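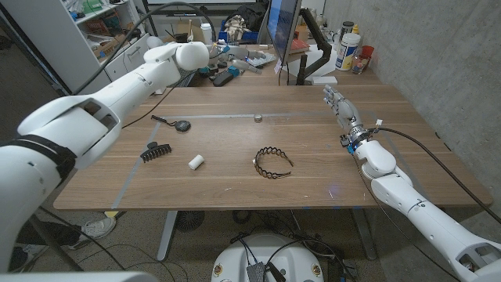 Two-arm cell at the Restham site, with small items set out inside the taped work area.

6 min read

Yvonne Whiteley plans equipment spending for Altard's handling lab at Restham. Her budget for the coming year closed in April, and most of it went on things other than arms.

"The arm price is the easy line," she says. "You get a quote, you put it in the sheet. The lines under it are where the plan goes wrong."

Those lines cover hands, grippers, cabling, spare wrist parts, mounting hardware, desk space and the hours needed to bring a cell up. On her last plan, end-of-arm tooling and spares took 40 percent of the hardware total. The plan before that had set aside 12 percent, and the difference came out of a second cell that was then put off.

Whiteley buys hands and grippers as separate items from the arms, even when one supplier offers both. A jointed hand and a plain gripper wear at different rates and need different spares, and she wants each to have its own line and its own replacement date. "If they are bundled I can't see what I am spending on fingers," she says.

Lead time is the second entry she checks. Vuvolport, which supplies the lab's wrist assemblies, quotes 6 weeks. She plans for 12. Orders for wear parts go in with the order for the machine, and the parts are booked to the cell on arrival so that they can't be drawn for other work.

Cables get a line of their own. The lab treats them as consumables. Each run is specified with slack for the full reach of the arm, then checked at the elbow and the wrist after every 50 hours of running. "I used to class cable under sundries," Whiteley says. "Then I had a cell down for four days over one connector, and sundries had no money left in it."

The test items cost very little. The lab works with hair clips, a plastic headband, small tins and short-corded electronics, bought from ordinary shops. Thin curved parts are hard to pick up and flat round ones are hard to turn over, so a cheap set can tell a buyer a good deal about a hand before any money is committed. Whiteley asks for a trial on the lab's own items before she signs. Two suppliers have declined, and she did not take either any further.

Work areas are marked out in gray tape directly on the table. A machined fixture plate was priced and dropped. The tape can be moved when the reach study changes, and the plate could not.

On floor space she is stricter than she used to be. The footprint on a data sheet covers the base and leaves out the cabling, the monitor and the room a person needs to stand or sit close by. She now draws the full area on the floor plan before asking for a quote. The sister site at Bloxham did this after its purchase and had to move a bench.

Asked what she would change in the next round, Whiteley names the service contract. The present one covers the arms and excludes the hands. "I read that clause as a small one," she says. "It is going to be priced both ways next time, and I want the hand cover quoted per unit."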